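Ulbridge Home Cooks & Growers > Kitchen Talk > Sourdough rye: do you really need a three-stage build?

Thread started by ryebread_sulemana
1,897 views

ryebread_sulemana wrote:

OK, I need to gush somewhere and my family has stopped listening. I finally made a rye that I would pay money for! Dense but not gummy, sour but not vinegar, and the crust has that crackled, matte look I've been chasing since last winter.

The change was doing the full three-stage build. I'd always gone straight from fridge starter to one big overnight sponge to dough. This time I did a small wet stage in the morning (warm, five hours), a stiffer one overnight in the cold pantry, then a short warm one before mixing. The flour is the medium rye from the co-op bin, the one with the handwritten label that may or may not say Bruvville.

Totals for one pan loaf: 500 g rye across all stages, 410 g water, 9 g salt, a spoon of molasses, caraway. No wheat at all.

So is it the staging, or did I just get lucky with the weather? I want to hear from people who've done both.

hearthnut wrote:

Congratulations! That first good rye is a real high. I remember eating mine standing up at the counter and then being sick of caraway for a month.

I've done both and I'm firmly in the three-stage camp. The wet warm stage wakes the yeast up, the cool stiff one gives you the sour. You taste it most on day two. Did you wait a day to cut it?

ryebread_sulemana wrote:

I waited 15 hours. It nearly killed me.

Ginitik wrote:

Going to push back here. I baked rye every week for 6 years using one stage, start to finish, and my loaves are every bit as sour. What matters is how much of the flour you ferment and whether you let it go long enough. If you put 40 percent of the rye in the sponge and leave it somewhere warm, you get there. The staged method comes from bakeries that had people in the building at all hours. I have a job and a dog.

Also 410 g of water on 500 g of rye is on the dry side for a pan loaf. Try 430 and see what happens to the crumb.

hearthnut wrote:

Sour, sure. I'll give you sour. But is it the same sour? One-stage rye always tastes a bit one-note to me, kind of yogurty. The cool stage brings something sharper.

Ginitik wrote:

Then let the single stage cool off overnight. Start it warm, move it to the pantry. Same effect, one bowl.

hearthnut wrote:

That's two stages with extra confidence

Sølve Nordin wrote:

You are both arguing about temperature and calling it stages. Buy a cheap probe thermometer and leave it in the sponge. Mine dropped from 82 to 70 in the first two hours the first time I measured it, and I'd been writing "kept warm" in my notebook for years.

ryebread_sulemana wrote:

Oh that's such a good idea. My oven with the light on feels warm but I've never checked. Putting the probe in tonight.

pumpernickel_pat wrote:

Can I jump in with a beginner question? I've made two rye loaves and both had a gluey line along the bottom. I used the one-stage recipe from the pinned post. Baked an hour at 400. It looks done on top and then there's that stripe. Is this a fermentation thing or an oven thing?

Ginitik wrote:

Could be either. Under-soured rye goes gummy because the enzymes chew up the starch while it bakes. How long did your sponge go, and how sour was it? It should make you wince a little if you taste it.

pumpernickel_pat wrote:

Six hours, and it tasted like wet flour. So I guess no wincing.

Ginitik wrote:

There's your stripe. Double the time before you change anything else.

hearthnut wrote:

Agree with Ginitik on this one, mark your calendars. I'd also go hotter at the start, 460 for the first fifteen minutes and then down to 375 for the rest, and take the loaf out of the pan for the last ten so the bottom dries out. If you have an instant-read, go to 208 in the middle.

And let it cool on a rack! Leaving rye in the pan to cool steams the bottom and you get a soggy layer even on a perfect bake.

pumpernickel_pat wrote:

I did leave it in the pan. Both times. Thank you all, trying again this weekend with a much longer sponge.

ryebread_sulemana wrote:

Update with numbers! Oven with the light on: 88 at the back, 79 near the door. So my "warm stage" depends completely on which way I shove the bowl in. I had no idea.

I made two loaves side by side to settle this. Same flour, same salt, same pans. Loaf A three stages, loaf B Ginitik's way (one bowl, warm and then into the pantry). I went up to 430 g water on both and it's a huge improvement, the crumb is so much more tender. The dough is pure cement to handle, though. I gave up on shaping and just pushed it into the pans with a wet spatula.

Cleanup took longer than mixing. Rye paste sets up like grout, and I'd love to know what you all do about it.
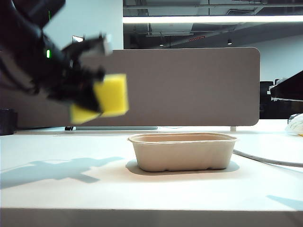 Bohdana Nechyporuk wrote: Cold water first, always. Hot water cooks the starch onto the bowl and then you're scraping until bedtime. Fill everything with cold, walk away for twenty minutes, and most of it slides off. My grandmother swished out the bowl with a little water and put that straight back into the starter crock, so none of it went down the drain either. Please tell us about the two loaves, I've been checking this thread since breakfast.

hearthnut wrote:

Yes, the loaves! Who cares about the bowls!

Ginitik wrote:

I care about the bowls. I have one and they have three. That was my whole point.

ryebread_sulemana wrote:

Ha, OK. I cut both the next day and had four people taste without knowing which was which. Three picked A as the more sour. But two of those three liked B better! My sister said A was "more interesting" and then ate B with butter until there was a heel left.

Rise was close. A came up to the rim and B stopped a finger's width short. The crust was better on A, with more of that crackle. Crumb I honestly couldn't tell apart.

Sølve Nordin wrote:

Did they sit in the same spot for the warm part? With a nine degree difference front to back I would not conclude much.

ryebread_sulemana wrote:

...B was near the door.

Ginitik wrote:

I rest my case. Mine was robbed.

hearthnut wrote:

Rematch! Swap the positions. I'll run the same test here if you post your exact timings. I've got a bag of dark rye to use up anyway, so it won't be the same flour, but it would be fun to see if the gap goes the same direction.

Bohdana Nechyporuk wrote:

I'll join in too. I have only ever done it the long way and I'm curious now. One thing about caraway - toast it dry in a pan for a minute and crush half of it. It goes all through the loaf that way and you can use less.

ryebread_sulemana wrote:

Timings from my notebook, loaf A:

Stage 1: 30 g starter, 60 g rye, 90 g water, five hours at the back of the oven
Stage 2: add 120 g rye, 80 g water, overnight in the pantry, ten hours
Stage 3: add 90 g rye, 110 g water, three hours warm
Dough: everything else, rest half an hour, into the pan, proof until you see pinholes on top

The pantry was 61 when I checked in the morning. It'll be colder in January, so I'd go longer then.

pumpernickel_pat wrote:

Reporting back: 13 hour sponge, definitely winced, out of the pan for the end of the bake, cooled on a rack. NO STRIPE. It's a bit flat on top but it's bread all the way down! I'm so happy. What's the flat top, overproofed?

Ginitik wrote:

Probably, yes. Put it in when the first few pinholes show, don't wait for a lot of them. Great work.

hearthnut wrote:

Wonderful, pat! Loaf three and already no stripe. Mine took until fall.

My stage 1 is in the oven now, both bowls at the back, touching. Back tomorrow night with results.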